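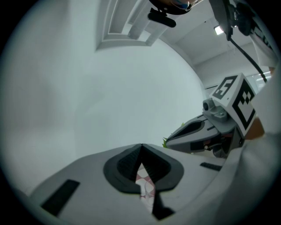 A bit of pink and white check

February 16, 2021

We finally had our snow day on the hill behind Edmont school, and my legs are still telling me about it! I'd promised the kids one go on the sledge and then home — we stayed until the street lamps came on. Lorne Bélanger brought a flask of soup big enough for the whole road (bless him), and my youngest lost a mitten somewhere near the bottom hedge.
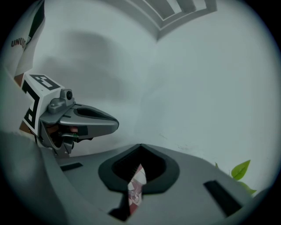
No. 161

Loukia Christodoulou counted 23 of us at the top at one point, plus two very muddy dogs. She wants to do it again in March if the weather plays along, so bring something to slide on and a spare pair of socks. If anyone finds a small green mitten, it's ours, and there's a slice of cake in it for you.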